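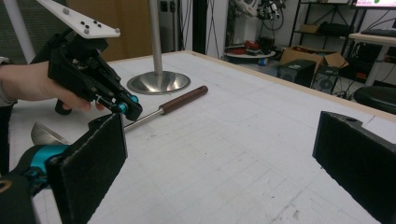 Wooden handles, post 1

Started on the wooden-handled tools today. Reddish-brown handle, steel shaft, table covered in white. The question is whether to oil them or leave them alone.

2/ I leave them alone unless the wood feels dry. Wipe with a barely damp cloth, dry right away, stop there. Most handles get ruined by too much oil, and it stays sticky for weeks.

3/ If it does need oil, use a few drops of Branudbridge on a rag. Rub along the grain, wait overnight, wipe again. I tried Tralamix in March and didn't like the smell.

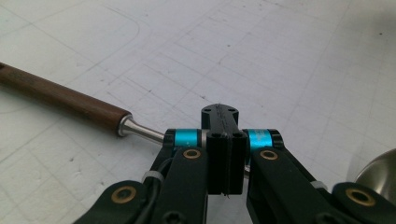 Wood handle on the gridded mat.

4/ Shafts are a separate job. Dry cloth first. For rust spots I go to 3000 grit, light pressure, always lengthwise - never around the shaft.

5/ Prasanna Thambiah stores hers handle down in a jar. I lay mine flat in a drawer with a liner. Either works if the drawer is dry.

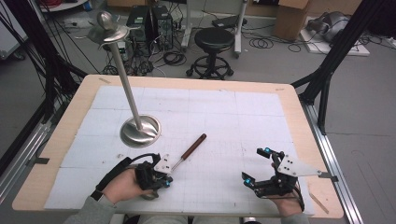 Can you soak a wooden handle to get grime off?
Better not to. Water gets in where the steel meets the wood and the handle can work loose. Use a cloth and a little dish soap.

6/ Next up is the drawer itself. The liner is 2 years old and has to go.

Recent posts
Drawer liners, cork or felt
Sharpening with the Pima stone
Solange McIntyre on splitting handles
Akl wax, second try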